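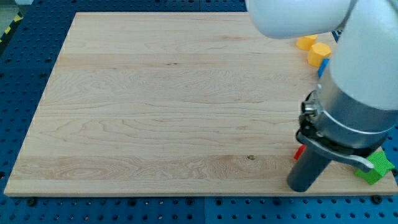 Zuweira Akolgo writes that the Cundetti wheel hoe pulls to the left on her clay and asks whether mine did the same before I recommend it to anyone. It did. The fault is in the blade bracket, and it can be corrected with one wrench. The details are under "Tracking."

## Cundetti single-wheel hoe

Price paid: $136, with the stirrup blade and the three-tine cultivator. The furrower is sold separately and was not tested. I used the hoe for one full season in beds of carrots, onions, bush beans and late beets, all in rows 30 inches apart. The soil is silt loam with some gravel at the north end.

### Assembly

The hoe ships flat. The handles bolt to the main bracket through a row of holes that sets the working height. The printed sheet shows the washers on the wrong side of the handle. Put them under the nuts. The axle nut came tight enough to bind the wheel and had to be backed off before the first use.

### Stirrup blade

This is the part worth the money. The blade swings on its pivot and cuts on both the push and the pull. In dry soil with weeds at the thread stage, it runs just under the surface and leaves the roots exposed. Once weeds are past the first true leaves, the push stroke has to be shortened. Bindweed wraps the pivot and must be cut off by hand.

The edge is sharpened on both sides at the factory, and it held until the beans were done. A flat file brought it back. The steel is softer than the blade on my old Adavier, so it files easily and will need filing more often.

Crop clearance is fair. I would not run it closer to onions than the width of a hand. The sides of the stirrup are straight and show you exactly where the cut ends.

### Cultivator

The three tines are spring steel on a common bar. They break crust well and do little against established weeds. In the gravel, the outer right tine worked loose twice. A lock washer stopped it. One should have been in the box.

### Tracking

The blade bracket is held by two bolts in slotted holes. As shipped, mine sat off square to the wheel, and the hoe drifted left under load. Loosen both bolts, sight along the frame from behind, square the blade to the wheel, and tighten. On heavy clay I would check it again after the first few rows. If it still pulls, look at the handles. Uneven handle height produces the same drift and is easier to miss.

### Compared with others

The Adavier has a better axle and a worse grip angle. Its blades do not fit the Cundetti bracket. The Wotirik double-wheel model straddles a young row, which the Cundetti cannot do, but it is heavy to turn at the end of a bed.

### Storage and wear

Put away in December, oiled, blade off. There was light rust at the bracket slots where the paint had chipped. The tire shows no cracks. The handle finish has worn through at the grips and needs linseed oil before spring.

Recommended for long, straight rows in soil that is already worked. For short raised beds, buy a hand stirrup hoe. Replacement blades are listed in the Cundetti parts catalog under the same heading as the furrower.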